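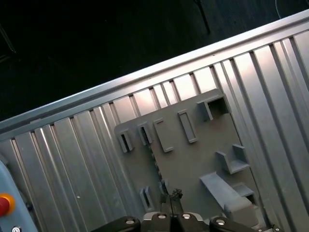

Public libraries should stop charging for the reservation of books

Reading time: 2 minutes

28/01/2026

The Ovbridge library service proposes to raise its reservation charge again this year. The sum is small, and the proposal has drawn little comment. It deserves more.

A reader in the center of Ovbridge can walk to the main library and take a book from the shelf. A reader in Irasthorpe has a branch that opens 2 days a week and holds a fraction of the stock. For that reader, a reservation is the ordinary way of borrowing. The charge therefore falls most heavily on the people the service already serves least well.

The service's own annual report, published in August, records 1,158 reservations placed through the Irasthorpe branch. Of these, 154 were never collected. Supporters of the charge point to that second figure and argue that a fee discourages careless requests. Yet those books were requested while the fee was in force, and it is payable only on collection. A reader who is short of money on the day has every reason to leave the book on the hold shelf.

There are better ways to deal with uncollected books. The neighboring town of Gonen sends a reminder before the hold period ends and limits each reader to 30 open requests. Neither measure asks anyone to pay for a book that local taxes have already bought.

The income should also be weighed against the cost of collecting it. Staff must take coins, issue receipts and settle disputes – work that takes them from the desk, where readers need them. The report gives the income from the charge but says nothing of this expense. Council members should ask for that figure before they vote.

A library card is meant to give access to the whole collection. The charge should be withdrawn in full, at every branch, from the start of the next budget year.

We use cookies to improve your experience on this site. Accept | Manage preferences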